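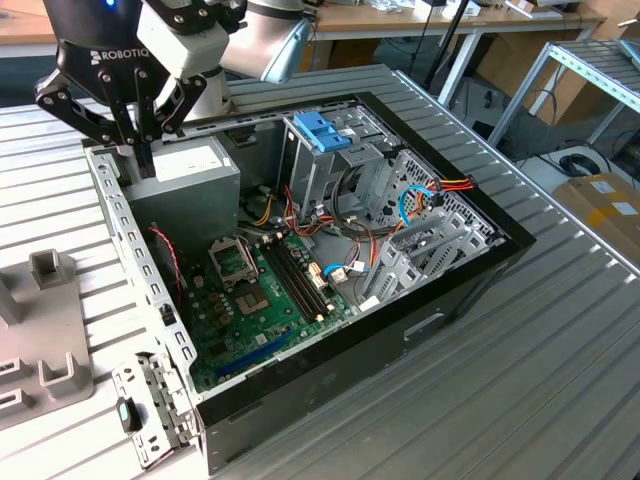

*Rurnside, March*

I could have spent the whole open morning at Oltus with my nose in one old desktop tower. It was lying on its side on a slotted aluminium bench with the innards facing up, and I do love a case built in that era of blue plastic! Blue latch on the drive cage, long blue slot on the green motherboard, light-blue SATA cable tucked in beside it. Somebody at the factory cared what colour things were, even though most owners never took the side off.

The CPU socket was bare with its bracket up, so you could have a proper look at a part that's normally buried under a heatsink. Irja Halonen, who was showing our group of 14 through, told us the processors come out early and go into trays for sorting. The power supply was still sitting up in its corner, with yellow, orange, red and black wires looping from it across to the drive bays. She reckons the wiring takes longer to learn than anything else on the bench, and having once spent an evening trying to put my own back together, I believe her.

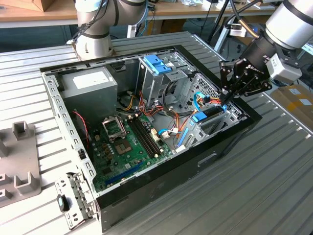
Oltus gets through some 700 towers in a good month, mostly from schools and council offices out Birkholm way. Anything that can be mended goes next door to Rissanen, who test it and sell it on, and the rest is split into steel, boards, cable and plastic. I had a rummage through the cable bins (with permission) and came home with 2 ribbon cables I have no use for whatsoever.

We finished in the tearoom with lamingtons and a very good argument about whether tool-free drive cages were better than screws. I'm for tool-free — Irja is for screws, and won't budge. Parking is around the back off the lane, and wear closed shoes, as they do check at the door. The next open morning starts at 10 and I've already put my name down.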